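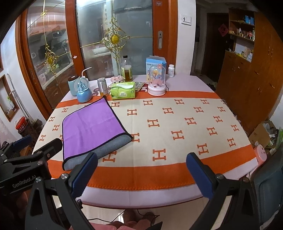 À quelle température l'eau du bac doit-elle être avant d'introduire les crustacés ?

Entre 8 et 12 °C pour le homard et la langouste. Au-dessus de 12 °C, les animaux consomment trop d'oxygène et ils s'affaiblissent pendant la nuit, même si la pompe à air fonctionne correctement.

Chapitre 4 - Mise en service du vivier Tamex 830

Ce chapitre concerne le vivier de stockage Tamex 830, version avec groupe froid Drirkach séparé. Pour la version avec groupe froid intégré, voir le chapitre 5. Le bac contient 830 litres quand le niveau est au trait supérieur.

4.1 Avant le remplissage

1. Posez le bac sur un sol plan qui supporte la charge. Réglez les quatre pieds jusqu'à ce que la bulle du niveau reste au centre dans les deux sens.
2. Laissez 70 cm libres derrière le groupe froid. L'air chaud sort de ce côté.
3. Rincez le bac à l'eau douce, sans savon ni produit javellisé.
4. Montez les tuyaux d'aspiration (marque grise) et de retour (marque bleue). Serrez les colliers à la main, puis un demi-tour avec la clé fournie.
5. Fermez la vanne de vidange V2.

Attention - Ne branchez pas la pompe tant que le bac est vide. Une pompe qui tourne à sec est endommagée en quelques minutes et la garantie ne couvre pas ce cas.

4.2 Remplissage et salinité

1. Remplissez d'eau douce jusqu'au trait inférieur.
2. Ajoutez le sel marin en plusieurs fois, pompe en marche. N'utilisez pas de sel de cuisine, même sans iode.
3. Attendez une nuit, puis mesurez avec le densimètre. La salinité doit être de 33 à 35 g par litre.
4. Complétez jusqu'au trait supérieur avec de l'eau salée à la même valeur.

Note - Si vous prenez de l'eau de mer naturelle, faites-la passer d'abord par le filtre à poche Vieira. Les clients de Nenditz qui pompent dans le port doivent aussi monter la lampe UV (voir annexe B).

4.3 Démarrage du froid

1. Ouvrez la vanne V1 entièrement et vérifiez que l'eau revient au bac sans bulles.
2. Mettez le groupe froid sous tension. L'écran affiche la température de l'eau après le test.
3. Appuyez trois secondes sur SET, choisissez la consigne avec les flèches, appuyez encore sur SET.
4. Contrôlez le lendemain avec un thermomètre indépendant. Un écart d'un degré est acceptable - au-delà, il faut recalibrer la sonde (4.6).
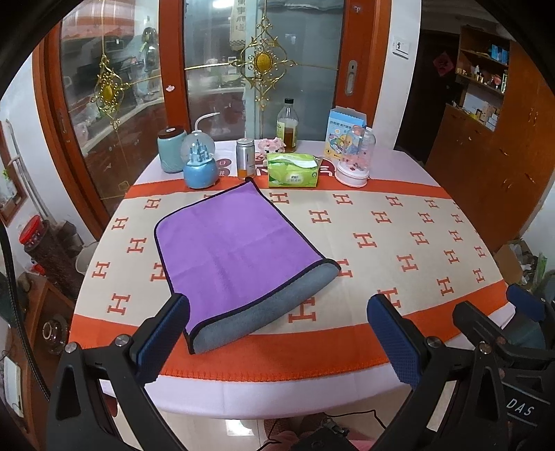 Peut-on mettre des langoustes et des homards dans le même bac ?

Il vaut mieux les séparer avec la grille fournie. Les pinces des homards doivent rester attachées par un élastique pendant tout le stockage, y compris quand la grille est en place.

4.4 Première introduction des animaux

1. Attendez que le filtre biologique soit prêt : l'ammoniaque et les nitrites doivent être à zéro sur deux mesures de suite.
2. Commencez avec un petit lot. La charge maximale est de 80 kg, mais seulement après le premier mois.
3. Retirez les animaux morts ou sans réaction avant la mise à l'eau.
4. Arrosez les caisses avec l'eau du bac pendant dix minutes, puis déposez les animaux un par un, en les tenant par le céphalothorax. Ne les prenez jamais par les antennes.

Attention - Ne nourrissez pas les animaux pendant le stockage. Les restes polluent l'eau très vite.

4.5 Fiche de suivi

Notez matin et soir la température, la salinité et les pertes. La fiche vierge se trouve en annexe C. En cas de demande au service technique (Jitendra Jaiswal), joignez les fiches du dernier mois et le numéro de série, qui est gravé sous la vanne V2.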